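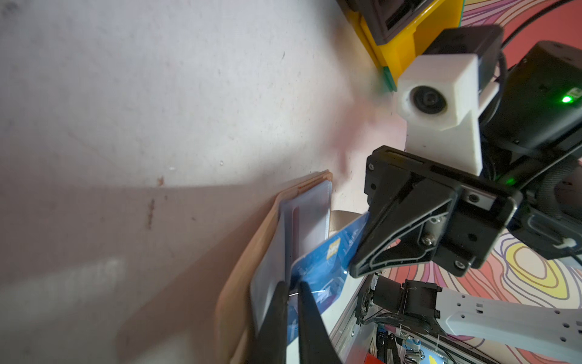

图1 腕部相机画面:双臂与钱包,夹爪夹着蓝色卡片

2026年2月4日 Preddale学生组实验记录

今天的题目还是"从钱包里取卡"。Pantelis写进展的时候用了"基本解决"四个字,我不同意,先记在这里,等3月评审的时候翻出来对。

先说图1。这一张Pantelis想放进海报,卡已经出来一截,两个黑色夹指夹得也正,看着确实漂亮。可是单看这张图,看不出卡后来有没有完整抽出来,也看不出夹紧之前对了几次位。海报上如果只写"成功取卡",评委问一句成功率我们就答不上来。我的意见是图可以用,图注照实写"夹持中"。

关于训练数据。遥操作录了大约800条,Huia Te Moana挑过一遍,留下400条。挑的标准她口头讲过,我听下来就是"动作顺的留下"。那模型学到的全是顺的情况,卡一歪、套子一带,它没见过怎么救。我问能不能把废掉的那一半也拿来看看,她说硬盘在Huw Phillips那里,文件名没有规则。下次录之前先把命名定下来,这件事说过不止一次了。

钱包的问题。里面的卡套是半透明的,乳白色,带点蓝,卡也是蓝的。Huw认为颜色差别够大,分割不会出错。我看了他的分割结果,正对着的时候没问题,角度一斜,卡套边缘就被算进卡里去了。图1这个角度就很斜,钱包几乎是侧着对镜头,下半边还压着一大片阴影。建议把灯挪一下再录一组做对照,其余条件不许动。上回灯和桌面位置一起改,最后谁也说不清是哪一个起的作用。

第二只手臂。Gurkon的方案书里写"双臂协同",现在的程序里右边那只的动作是写死的轨迹,到点就走,跟左边有没有夹住没有关系。Chrysanthi Kokkinos说先这样,比赛规则没有要求闭环。规则是没有要求,但方案书是我们自己写的。要么改程序,要么改方案书,我倾向改方案书,时间来得及。

碰撞余量我也不放心。右臂支架的下尖角离卡片非常近,图上看几乎要碰到。仿真里给的余量是够的,但仿真里的相机外壳用的是旧模型。Chrysanthi把新外壳的尺寸补进去以后,请重新跑一遍,结果贴在本页后面。没跑之前,速度上限不要调高。

Husar控制程序今天重启了2次,都是在右臂回零的时候。日志里只有一行超时,Kirstin Shearer怀疑是线缆接头,我怀疑是程序,各查各的,查完再对。她那边先换线,不换固件。

还有一件小事:桌面上有两处红褐色的污渍,一小块,下面还有一道长的。Huw说背景多一点杂色对泛化有好处。也许吧,但是所有数据里它们都在同一个位置,我看模型更可能拿它们当定位标记用。验证很简单,钱包换个地方放,或者把污渍盖住,跑3次看看。今天没来得及做。

Sultico那边的指导老师来信问什么时候能看演示。Pantelis想回"随时可以",被我拦下了。回信草稿由Kirstin写,里面不要出现"自主"两个字,右臂改完再说。

待办:
Huia:写下筛选标准,一页以内,要让没参加录制的人也能照着挑
Huw:交硬盘;斜角度的分割结果单独统计
Chrysanthi:更新外壳模型,重跑碰撞检查
Kirstin:换线,记录超时时刻
Pantelis:把"基本解决"改掉
我:移灯对照,盖污渍测试

补记:晚上Pantelis来找我,说别的队海报上也都是这么写的。别的队怎么写我管不着。图注最后定为"夹爪夹持卡片,取出过程中",他同意了,但是要求字号小一点。

补记二:盖污渍用什么还没定。胶带会反光,Huia说她有哑光的纸,明天带来。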